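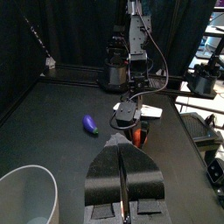

Annag Dunbar started the inventory of her mother's play kitchen at item 146, the number at which Finlay Guthrie had stopped in December. The method was his. Each piece was taken out, set on the table, compared with the sheet, given a condition from 1 to 5, and put back. Item 146 was a teapot, blue, lid missing, condition 2. Item 147 was the teapot's lid, listed separately, which Finlay had rated a 5. She corrected the first entry. Item 148 was the eggplant. It lay by itself on the dark tabletop, purple going to blue, with the green cap toward her and a shine along its upper side. The sheet said: eggplant, toy, one, origin Torkholm. Under condition there was a dash.

She checked the key. A dash had no meaning in it.

The Torkholm set had been bought for the nursery at Drirnness and used there until the roof went. Purves valued it complete. The insurer, Drekell, valued it by the piece, and wanted a figure in every box. Annag turned the eggplant over and looked for cracks, chips and tooth marks. There was one tooth mark, near the stem, small and old. She tried to remember the taste of the paint and could.

She called Finlay.

"You left 148 blank," she said.

"I thought you'd want to do that one."

She wrote 5, initialed it, and turned to the next sheet.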